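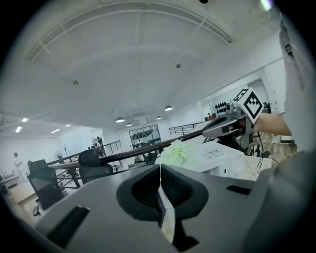 Reference > Human Body > Hand and Arm > Grip

Overview Anatomy Types of Grip Growth and Aging Index

Print this article
E-mail this article

Grip

Grip is the act of holding something firmly with the hand, and it is one of the most remarkable things the human body does! Most of the strength comes from muscles in the forearm, which pull on long tendons running through the wrist to the fingers. The fingers themselves hold almost no muscle at all, so a strong handshake starts well above the wrist.

Types of grip

Writers on the hand usually divide grips into 2 broad families. In a power grip, the fingers wrap around an object and press it against the palm, as when a person swings a hammer or hangs from a bar. In a precision grip, the object is held between the thumb and the fingertips, as with a needle or a key. The thumb is the star here, able to swing across the palm and meet each fingertip in turn.

The skin helps too. Nerve endings in the fingertips sense tiny slips, and the hand tightens before a person has even noticed (try lifting a glass with numb fingers and see how much you miss them). Ridges on the fingertips add to this fine sense of touch.

Growth and aging

Babies are born with a grasp reflex and will close their fingers around anything that strokes the palm. The reflex fades over the first months and gives way to grasping on purpose. Grip strength climbs through childhood, peaks in early adulthood and slowly drops later in life. Doctors often measure it with a squeeze device called a dynamometer.

Article by Nneka Balogun. Last revised 2026-06-04.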